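Dondine Township Housing Board
Minutes, special meeting of Jun 23, 2024

1. Rental inspection ordinance
The board took up the second draft, which would require an inspection of every rental unit before a new lease is signed. The township has 874 registered units. Public comment ran 55 minutes. 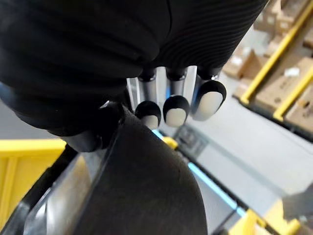
Archie Guthrie moved to add duplexes where the owner lives in one half. He said the draft covers large buildings and leaves small ones out — much like the black glove in the photo, which covers the back of the hand and stops short of the metal fingers. Seconded. Motion carried, 4 to 1.

The inspection fee was set at $37 per unit. Reinspections are free if repairs are made within nine days. 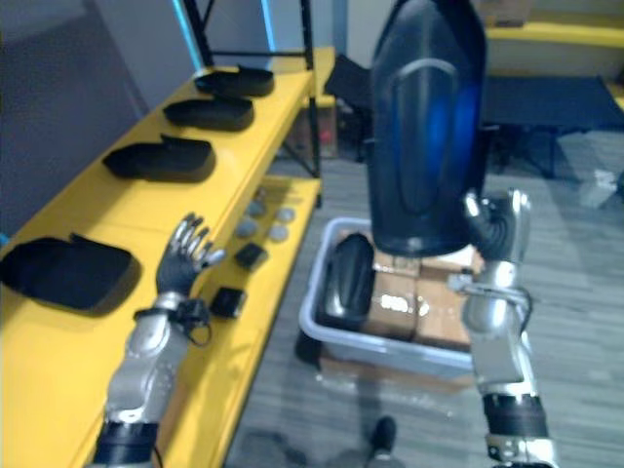
One landlord objected that nine days was too short to get a plumber, and asked for 30. A tenant from Gurnex Street wanted it left alone. No change was made.

Staff will send the revised text to the township attorney. 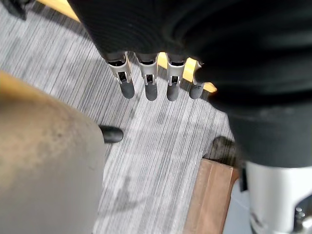

2. Security deposits
Discussion of the deposit cap was tabled until September. Guthrie asked for a list of deposit complaints before then.
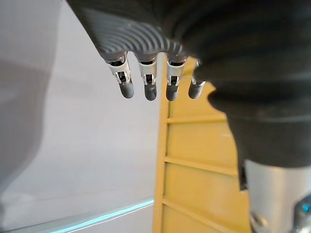

Robotic hand, fingers down.

Adjourned 8:50 p.m.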